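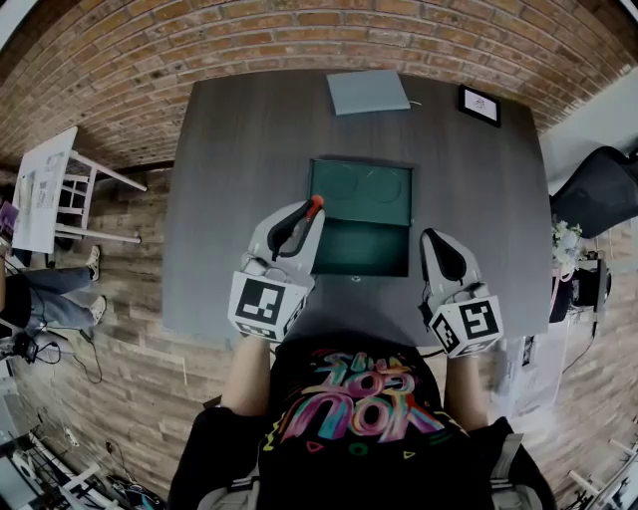
Halim 工位,双手夹爪开盒任务,墨绿色盒子,盒盖朝桌子远端打开。

Undisura 手持夹爪示教采集:工位安全与数据有效性检查表(附意见)

适用地点:Etness 实验室,Halim 工位
任务:双手开盒
检查人:Frøydis Engebretsen
检查时段:十月,采集开始前及采集间隙
结果写法:合格 / 需整改 / 不适用。写“需整改”的条目,整改人签字后才能继续采集。意见栏写看到的情况和处理办法,不写推测。

说明

本表在上一版基础上改过。上一版只管用电和通道,没有管数据。Undisura 的做法是由人手持夹爪完成动作,用夹爪上的相机画面和标记位姿推算轨迹,再拿去训练策略,现场一个小毛病往往要到训练阶段才暴露。上一轮开盒任务交了 269 条示教,复查时退回了一批,退回原因集中在标记被遮挡和开始录制时夹爪没有停稳。这两项现在单独列出,见第二部分和第四部分。

一、工位与地面

1.1 操作者站位前方和两侧可以自由转身
结果:合格
意见:操作者要俯身越过桌沿,双臂前伸,脚下需要稳。办公椅不用的时候推到不挡肘部的位置。

1.2 线缆不横穿操作者站位
结果:需整改
意见:地面上有盘绕的黑色线缆,靠近一台黑色小设备。线圈本身不算问题,但没有固定,脚一带就会散开。用地面线槽压住,或者改走桌腿内侧。右侧垂到地面的那根线同样处理。

1.3 地面无散放物品
结果:需整改
意见:白色架子旁边的地上还放着杂物,应收到架子上。桌子右侧椅子下面的白花和小设备也请挪走,花放哪里由工位负责人决定,不要再放回椅子下面。

1.4 旁观者的位置
结果:合格,有意见
意见:允许有人坐在旁边记录。坐着的人脚不要伸进操作者的后退路线。记录的人如果需要提醒操作者,先喊停,等双手离开盒子再说话。

1.5 纸质任务单放在操作者看得到、碰不到的地方
结果:合格
意见:放在旁边的白色小家具上可以,不要放到桌面上。上一轮有几条示教里任务单被袖子带动,画面里多了一个会移动的白色物体。

二、夹爪与标记

2.1 左右夹爪标记牢固,边角无翘起
结果:合格
意见:用指甲沿标记边缘轻推一遍。推得动的就换,不要用胶带从正面压,胶带反光会影响识别。

2.2 左右标记编号与配置文件一致
结果:合格
意见:左右装反时程序不会报错,轨迹会左右互换,看单条曲线很难发现。采集前让左手先动、右手不动,在屏幕上核对一次。这一步不能省,换班之后要重做。

2.3 指尖无松动,无残胶
结果:合格
意见:掀盒盖时受力在指尖,松动会使盒盖边缘的接触点一直往外滑。指尖更换后必须重新标定开合量。

2.4 标定长度核对
结果:合格
意见:使用 100 mm 标准块,读数偏差超过 5 mm 视为不合格,重新标定后再录。不允许在后处理里乘系数补回来。

2.5 握持姿势不遮挡标记
结果:需整改
意见:正常握持没有问题。问题出在双手靠近盒子的时候,一只手的前臂会盖住另一侧夹爪的标记。要求操作者先练空动作,肘部略微外张。练到遮挡不再出现再开始计数。

三、桌面与任务物品

3.1 盒子起始位置按定位标记摆放
结果:合格
意见:以桌面上的小白点为参照,盒子放在它的远侧。盒盖朝远端开。每录完一条都要复位,复位动作不计入示教。

3.2 盒子铰链状况
结果:合格
意见:空手开合一遍,听有没有异响。铰链变松后开盖需要的力会变,新旧数据不能混在一组里比较,换盒子时在记录里另起一段。

3.3 背景物品固定
结果:合格,有意见
意见:桌子远端的灰蓝色方形薄片和黑色小相框保留,作为背景参照。带白色细线的一侧要留出余量,线不能绷着,也不能伸到盒子前面。

3.4 桌面反光
结果:合格
意见:深灰色桌面反光不明显。早上和傍晚各看一次相机画面即可,窗帘状态写进记录。

3.5 桌面不放饮品
结果:合格
意见:无。 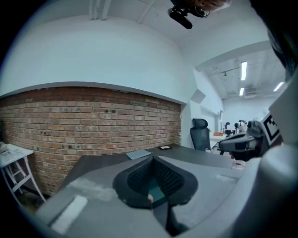

四、相机与录制

4.1 夹爪相机镜头清洁
结果:合格
意见:广角镜头,手指容易碰到边缘。用镜头布擦,不用衣角。擦完看一张静止画面,重点看画面边缘的直线物体有没有局部发糊。

4.2 夹爪相机能看到足够的固定特征
结果:合格
意见:砖墙纹理多,对位姿推算有利。白墙和天花板上可用的特征少,夹爪抬得太高时跟踪容易变差。采集中夹爪不要长时间朝上,休息时放回桌面,镜头朝向砖墙一侧。

4.3 画面中的其他人员
结果:需整改
意见:广角视野很宽,站在操作者身边的人头部和手都可能进画面。与任务无关的人退到桌子后方以外。确实需要有人在旁边协助时,在该条记录里勾选“有他人入镜”,训练前单独筛选。需要对外共享的数据,人脸另行处理。

4.4 多副夹爪同时在场
结果:需整改
意见:备用夹爪也带标记,拿在手里走动会被当成任务夹爪识别到。备用夹爪不用时标记面朝下放置,或者套上遮光袋。配置里只保留本次任务用的编号,其余编号全部丢弃。

4.5 录制开始前静止
结果:合格
意见:双手夹爪停稳,听到提示音以后再动。提示音之前有位移的,整条作废,不剪头部使用。上一轮有人图省事剪过,剪完的轨迹起点对不上初始位姿,最后还是退回。

4.6 时间同步
结果:合格
意见:左右夹爪各对着同一块屏幕拍一次计时画面,开始一次,结束一次。只拍开始不拍结束的,当批不收。

4.7 存储空间与供电
结果:合格
意见:剩余空间不够录完一组就先导出。导出时不要继续录。电池在组与组之间更换,不在组内换。

五、人员

5.1 操作者手腕与肩部状况
结果:合格,有意见
意见:俯身加前伸的姿势很累。操作者自己觉得手腕发酸就停,不用等一组做完。疲劳后的示教动作明显变慢,中途停顿多,留着也不好用。

5.2 手套
结果:不适用
意见:开盒任务不要求戴手套。如果戴,整组都戴,并写明手套颜色,不能一条戴一条不戴。

5.3 夹手风险
结果:合格
意见:夹爪闭合时,旁人的手不得伸入指间。复位盒子由操作者自己做,先放下一侧夹爪,再用空手合盖。

5.4 新操作者
结果:不适用
意见:本次没有新操作者。新人第一组只作练习,文件名加练习标记,不进训练目录。

六、结果复核(方法部分)

6.1 单条质量
每条示教检查跟踪是否中断、标记是否丢失、盒盖是否开到位。三项里有一项不合格就退回。标记短时丢失后又找回的,不自动补齐,由复核人看原始画面再定。

6.2 整批质量
抽查改为全查。Trerncombe 那边的同事提过抽查省时间,我们试过,漏掉的多数正好是左右互换那一类,抽查时看着很正常。

6.3 训练前的小检查
正式训练之前先跑 1000 步,只看动作误差有没有下降,不拿这个结果评价策略好坏。误差不降,先回头查第二部分 2.2 和第四部分 4.6,再去动训练参数。

6.4 目前能说的结论
剔除退回数据以后,策略在盒子处于定位标记时的开盖动作更稳定。盒子偏离标记以后的表现还没有系统测过,报告里不要写“泛化”。要测的话另做一张表,盒子位置事先定好,测试人不参与示教采集。

七、整改项汇总

1.2 线缆固定。完成前不得采集。
1.3 地面清理。完成前不得采集。
2.5 肘部姿势练习。由操作者在开录前完成,检查人看一遍。
4.3 无关人员退出视野,记录表加勾选栏。
4.4 备用夹爪标记面朝下,配置编号清理。

检查人意见:1.2 和 1.3 完成后叫我过来看,看过再签。2.5、4.3 和 4.4 可以在当组开始前处理完,结果直接写在本表背面。铰链备件还没到,盒子先用现在这一个,坏了就停这项任务,不要拿别的盒子代替。

检查人:Frøydis Engebretsen
整改人签字:
复查签字: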